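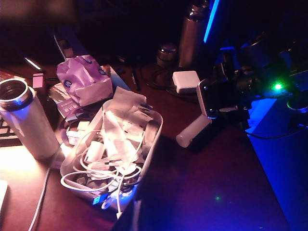
Los cables y yo

Llevo desde noviembre diciendo que voy a ordenar el escritorio, y ya sabéis cómo van estas cosas conmigo: primero un café, luego otro, y cuando me quiero dar cuenta se ha hecho de noche. La culpa la tiene la caja de plástico transparente. La compré para los cables de carga, solo para eso, y ahora los blancos viven ahí enredados con pañuelos arrugados, envoltorios de papel y enchufes que no sé de qué son.

Mi amiga Meinir, que es una mujer muy paciente, me aconsejó vaciarla entera sobre una toalla e ir probando cable por cable. El sábado me pongo, con la radio encendida y sin prisa. Los que carguen algo, enrollados y con su etiqueta; los pañuelos, a la basura — ¡y el paquete, a un cajón, por favor! Los negros, que andan sueltos por la mesa, tendrán bolsa propia.

El vaso de acero se queda donde está, al lado del teclado, porque sin él no escribo ni una línea. Si a alguien le sobra una caja con separadores, que me lo diga en los comentarios, que yo encantada.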